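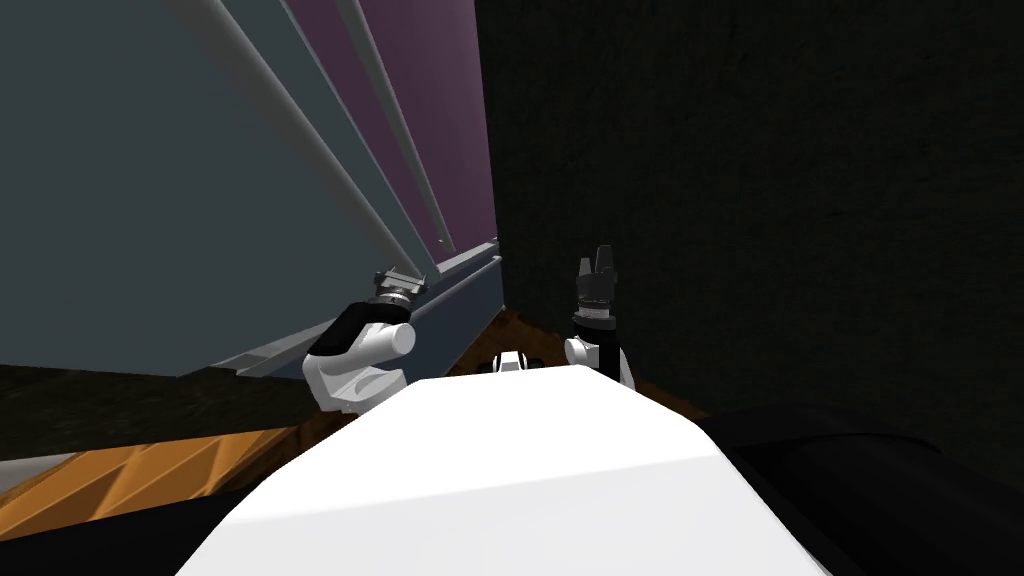 Figure 1. The simulated robot at the tilted panel, seen over the front of its own body, with the right gripper upright.

Writing House Rules for a Two-Armed Robot in Simulation
Student project report, Clunside, spring term

1. Why we ended up writing rules

When our group picked this project in March we thought we would spend the whole term on arm movements, and the rules were going to be a page at the back. By the second week we had four people running the simulator in four different ways, each of us quite sure that our own way was the sensible one, and we couldn't compare a single result. So the page at the back grew and grew, and in the end it became the project (our supervisor was very kind about this).

We called our set of rules Adance. It covers how a run is set up, how it is stopped, and how it is written down afterwards. All the work was done in simulation with the Vikico scene files, which the department already had, and we want to say thank you to the technicians who put up with our questions about them most Thursday afternoons.

2. What we started from

We read the parts of the published robot safety standards that our library holds, and we got a great deal out of them, although they are written for real machines in real workplaces and we had neither. Nobody can be hurt by a simulated arm. All the same, we felt that habits learned in simulation are the ones people carry with them into a lab later on, and so we tried to behave as if the arm had weight and someone might be standing next to it.

3. The rules we kept

Rule 1. Both arms are moved to a known rest position before a run begins, including an arm the task does not need.

Rule 2. The robot's own camera view is checked before every run. In Figure 1 you can see why we grew fond of this one: the white body takes up the bottom of the view and hides whatever lies below it, and the black gripper fingers are against a wall that is nearly as dark as they are. A person watching only this view could easily misjudge where the fingertips are, so we ask for a second view from the side whenever a gripper is near a surface.

Rule 3. Any movement close to a ledge or rail is done at the slow speed setting, and the person at the keyboard says out loud what they are about to do.

Rule 4. A stopped run is still a run. It gets a number and a line in the log, with the reason for stopping in plain words.

Rule 5. Settings are not changed between runs in the same batch, however tempting it is.

4. Trying them out

We logged 375 runs under the rules, in batches of no more than 11, and the step limit was set at 3000 for each run. Rule 4 was the one we broke most. It feels a bit silly to write up a run that you stopped after 200 steps, and several of us quietly started again instead, until we agreed to read the log together at the end of each session, with tea, which helped enormously!

Rule 3 felt awkward at first and we nearly dropped it. The Rai group, who share our room, took it up for their own project and asked us to keep it in.

5. Still to do

The wording of Rule 2 needs work. "Near a surface" means different things to different people, and we would like to give a distance, but we ran out of time to test one properly. We would also like a second group to use the rules without any of us in the room. The log template and the latest wording are in the shared project folder.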